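About Tatlı

Home
Courses
Home visits
About us
Contact

Tatlı is a small school in Wonthorpe that teaches people how to set up and run a small kitchen. We offer short courses in a rented room on the second floor above a fabric store, and we visit people at home when they ask us to. Some cooking comes into it, but most of our teaching is about where things go, what to keep, how to wash up with very little counter, and how to get a meal onto a table that is also a desk.

The school was started 17 years ago by Hacer Aydoğan and Sevim Sarıgül. Both had worked in the kitchen of a residential college and had watched students move out into apartments with one cupboard and a single stretch of counter. The first course was four evenings long. It was called Four Evenings, a name we dropped when it grew to five.

Hacer still teaches the opening class of every course. Sevim moved to Flitby a few years later and runs our sister program there, which has its own schedule and its own phone number. Please don't call us about Flitby classes. We can't see their bookings.

What we teach

The basic course is called Small Kitchen and meets for five evenings. There are up to 10 people in a class. We cover storage first, then dishes, then the countertop oven, then shopping for one or two people, and on the last evening everyone cooks. People sometimes ask to skip straight to the oven. We would prefer that you didn't, and if you have a good reason, talk to Hacer.

The storage evening takes longer than people expect. Each student brings a list of what is in their kitchen at home, including the drawer they don't like to open. We go through the lists together and sort items by how often they come out. Things used daily stay on the counter or at hand height. Things used weekly go in a drawer or a box. The rest goes up high, under the bed, or out of the house.

We use plain wooden storage pieces in class wherever we can. They are easy to wipe, and a scratch doesn't bother anyone. You will be asked to decide what belongs in a drawer and what belongs on top of it, and then to live with the decision until the end of the evening.
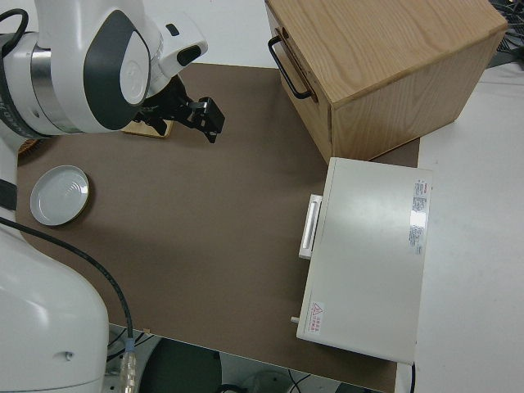
Light oak box with a black drawer handle, partly on the work mat.

We don't sell storage and we don't take a commission from anyone who does. In class we talk about sizes and about how a piece opens. A drawer that pulls toward you needs clear space in front of it, and a box with a lid needs clear space above it. Measure both before you buy. A good number of the pieces people bring back to the store fit the shelf perfectly and could not be opened once they were on it.

The dishes evening

The second evening is about dishes, and it is the one Leonora Tan took over when she joined us. Leonora's rule is that a small kitchen should hold the dishes you can wash, dry and put away in one go. For a person living alone that might be two plates, two bowls, two mugs and one good pan. For a family it is more, of course, and we work it out with each household.

Mugs get a section of their own. They take up more shelf than almost anything else because they don't stack well and the handles stick out. We suggest hanging them. A row of hooks under a cupboard works if you are allowed to drill, and if you rent and are not allowed, a mug tree does the same job and can move with you. It should have a base wide enough to stay put when only one side is loaded. Try it in the store with two mugs on the same side.

Baskets also come up on the second evening. A low, round one is useful for vegetables you mean to eat soon, because you see them every time you walk past. Deep baskets hide whatever went in first. If you already own a deep one, keep towels in it.
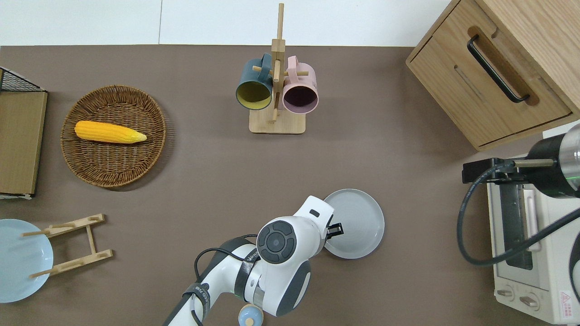
Qistina Tuhumury wrote to us after the course that she had gone home and taken eleven mugs out of her cupboard, kept four, and found that the rice cooker now fit where the mugs used to be. She added that she still thinks we are too strict about baskets, and that her onions do fine in a deep one as long as she tips them out when she gets home with new ones.

We have added the onion method to the handout. Leonora is not convinced by it, but it is in there.

The countertop oven

Many of our students have no full-size oven, so the third evening is given over to the countertop kind. Rosalind Lindqvist teaches it. She starts with where the oven stands: which way the door opens, how far the sides are from the wall, what is above it, and whether the cord reaches the outlet without crossing the sink. Check the distances in your own manual. They differ from one oven to the next, and the warning labels on the outside are worth reading before they get greasy.

After that the class works on three dishes that suit a small oven: a tray of vegetables, a flat onion bread from Hacer's side of the family, and baked apples. Students learn to turn the tray halfway through and to write down what they did. Every small oven has a corner that runs hotter than the others, and the notes are how you find yours. Rosalind asks everyone to keep the page taped inside a cupboard door.

We also talk about what not to keep near the oven. Paper towels, plastic tubs and the bread bag all tend to drift toward it, usually since it is the one flat surface left. Keep the top clear. If the counter is so full that the oven becomes a shelf, that is a storage problem, and you have our permission to go back to your first-evening list. 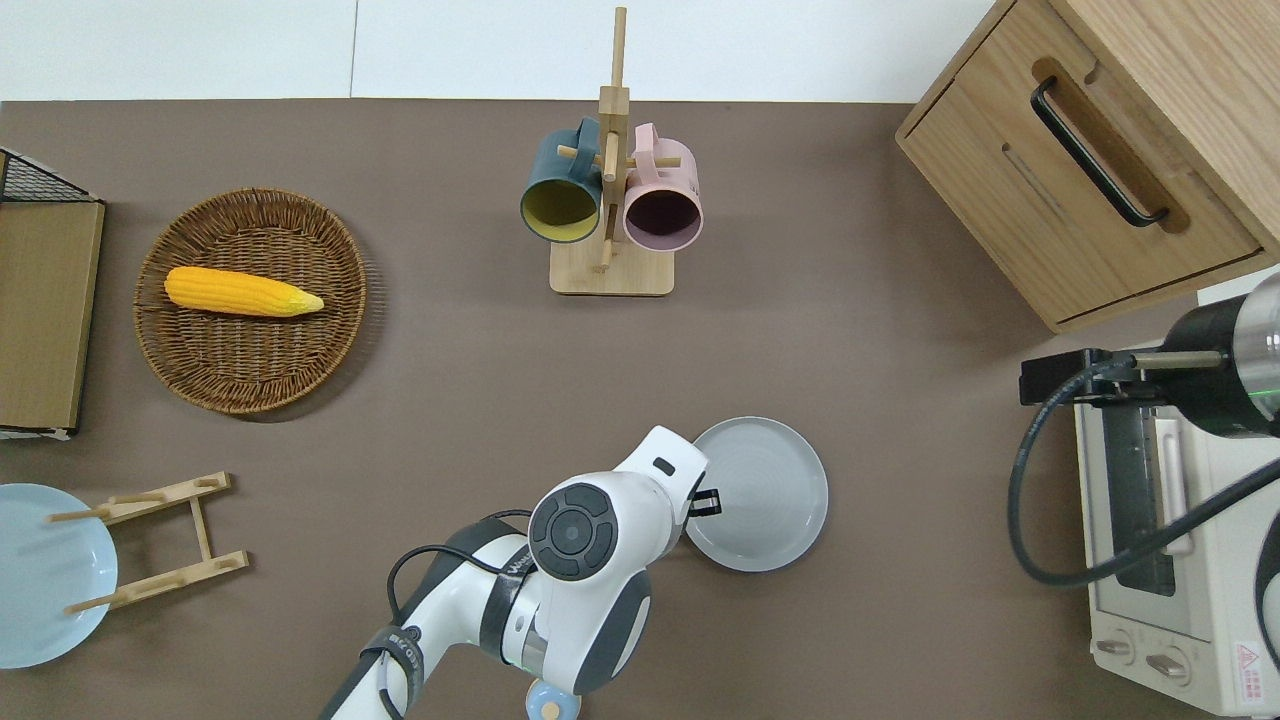
Mug tree, basket and toaster oven on the table.

Shopping and the last evening

The fourth evening covers shopping. We plan three days of meals at a time and buy for those three days. Students who live far from a store plan for six. We compare package sizes, talk about what freezes well in a very small freezer, and go over a few dishes that use up the end of something. There is a short section on dried beans that Hacer would like to be a long section.

On the fifth evening the class cooks together and eats together. Everyone washes up. We ask people to bring a plate, fork and cup from home, partly to save our own and partly so they carry them back clean and put them where they decided they should go. The meal is usually ready by 7:30 p.m. You may bring one guest. Tell us by the fourth evening if the guest has any food allergies.

Home visits

If you can't come to a class, or if your kitchen has a problem that is hard to explain on paper, one of us can come to you. A visit takes two hours. We look at the kitchen as it is, so please don't tidy it first. We measure, ask what you cook, and move things around with you. You get a one-page plan afterward by email. We don't do plumbing, wiring or anything that needs a ladder taller than a step stool.

We have made 416 home visits so far. Most were in Wonthorpe, and some were in the villages along the Flitby road. We have seen kitchens in hallways, in a converted porch and on a boat. The boat kitchen was very well organized and we learned more there than we taught.
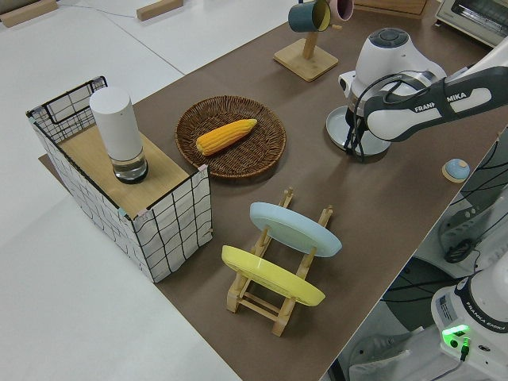 Drying is where most small kitchens get stuck, and it is the question we hear most on visits. Wet dishes pile up on a towel, the towel takes over the counter, and cooking the next meal starts with moving everything. We usually suggest a rack that holds plates upright and is no bigger than it has to be. A wooden one with slotted rails, like the one holding a blue plate and a yellow plate here, takes little depth and can be carried to the cupboard and emptied there. Wooden racks should be wiped and left to dry in the open from time to time. If yours has started to darken at the joints, scrub it with a stiff brush and stand it near a window for a day.

Who we work with

Since we opened, our handouts have been printed by Cultora, a neighborhood print shop one street over. They also keep a stack of our course leaflets on their counter, which is how a lot of people find us. We work with two housing associations that send new tenants to the basic course, and their places are paid for in advance. If your housing office would like to do the same, ask for Leonora.

Fees and practical matters

Fees are listed on the Courses page. There is a lower fee for students, for people out of work and for anyone over 65, and we don't ask for proof. If you miss an evening, you can make it up in the next course at no charge. Please let us know which evening so we can set out enough chairs.

The room is up one flight of stairs. There is an elevator at the back of the building, and you need to ring the lower bell to be let in that way. Classes start at 6 p.m. The street door locks at 6:15 p.m., so ring the upper bell if you are late and wait a minute. Someone has to wash their hands first.

We are closed for all of August. Messages left during that month are answered in the order they came in.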